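Nomgate opens its sorting room in Jadton this December

I get to write the fun announcement this time! After two years of working out of a borrowed storage closet, Nomgate is opening a proper sorting room on Bansal Street in Jadton, and anybody with too much stuff in too few drawers is welcome to come in and use it.

If you're new to us, we help people get small things in order. Craft supplies, spare keys, batteries, birthday candles, the pile on top of the fridge. You bring a bag or a box of it, we give you a table and some baskets, and you go home with it sorted (and usually with a lot less of it). Last year 530 households came through, which for a closet was pretty tight, let me tell you.

The new room has 1,790 square feet, good overhead light and a kettle. Most of what we teach comes down to three baskets: one color for keep, one for give away, one for "ask somebody at home first." I like blue for keep, but I'm not strict about it. Set a timer, start with whatever is on top, and don't stop to read old letters! 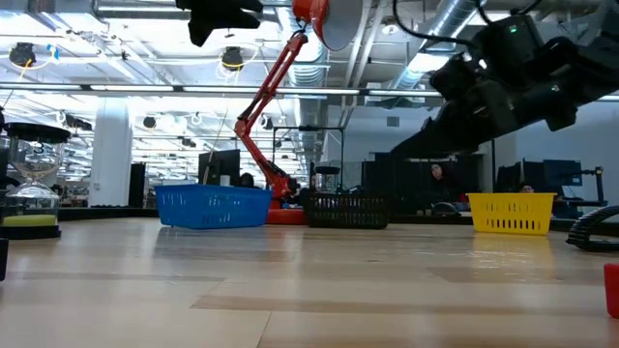 Blue, black and yellow did the trick for one regular from Zomthorpe, who wrote to us that she had tried labels, lids and a whole wall of drawers, and that open baskets were the first thing her kids would put anything back into. She also asked us to please keep sand timers around, as her phone always ends up being the thing that distracts her. Done! I'm a big fan of an hourglass on a sorting table myself.

Sessions run mornings from 9 a.m. and again after supper at 6:30 p.m. They're free for Jadton and Zomthorpe residents, and you don't have to book unless you're bringing a group. We raised $3,000 at our fall yard sale, and all of it is going into baskets, lamps and shelving, so if you gave us a few bucks for a chipped teapot, thank you so much.

Donated baskets are very welcome too. Plastic, open on top, low enough for a child to reach into, any color at all. Drop them by the side door on Bansal Street during session hours.

Press visits and group bookings: ask at the front desk, Nomgate, Bansal Street, Jadton.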